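Belt drifts to one side on a small benchtop conveyor

Home > Workshop and hobby > Small machinery

Posted by Grotau
Sunday, 7 replies hidden, 3 shown

I have a small benchtop conveyor, flat belt, metal side rails, a driven roller at one end and a plain roller at the other. It was bought second-hand with no paperwork. The belt runs centred for a few minutes and then walks toward the rail on the far side until the edge rubs and starts to curl. If I reverse the direction it walks the other way, but more slowly.

The belt is 1480 mm around the loop, measured with a cloth tape. I have tightened both tensioning screws as far as I could by hand and it made the drift worse. There is a faint grey powder on the rail where the edge rubs. The load is light: soft toys, fruit and small bags of groceries for a sorting exercise, nothing over 400 g.

Is the belt stretched, or is it the rollers? I would prefer not to buy a new belt if the old one can be made to track.

Irow
Accepted reply

Check the rollers before blaming the belt. A flat belt moves toward the end of the roller it reaches first, so if the tail roller is out of square the belt will climb to one side however tight it is. Overtightening makes a small error behave like a large one and loads the bearings as well.

Procedure:

Unplug the drive.

Back off both tensioning screws until the belt can be lifted slightly at mid-span.

Measure from the centre of the drive roller to the centre of the tail roller on each side. The two figures should match. On my unit one side was 400 mm and the other was 2 mm short, and that was enough to push the belt into the rail.

Bring the screws up evenly, a quarter turn at a time, until the belt no longer slips under a 400 g weight.

Run it for 40 minutes at low speed. If it still creeps, tighten the side it is creeping toward by an eighth of a turn and wait several full loops before touching it again.

Wipe the rollers with isopropyl alcohol while you have the belt slack. A strip of old adhesive or fruit residue on one end of a roller raises the diameter there and will steer the belt on its own.

Keep the control box lead away from the return side of the belt. Mine sits in front of the conveyor, with the cable taken diagonally toward the near edge of the table.

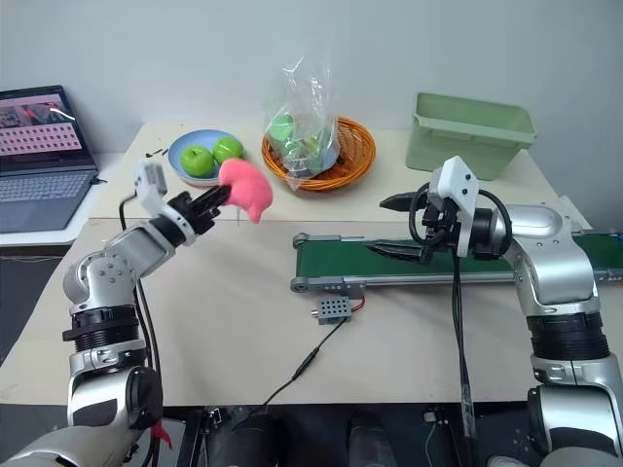
Small conveyor with green belt, control box in front, apples and a bag of green items behind.

Trellow

Same problem here, different cause. My table had a bow in it and the frame was twisting when the feet were done up. Put a level across the rails at both ends. If the readings differ, pack under one foot with a bit of aluminium shim before you adjust anything else. Also look at the belt join. If it was cut out of square the belt will wander from side to side once per loop, and no amount of screw adjustment will fix that.

Paterson

Just flip the belt over. Worked for me.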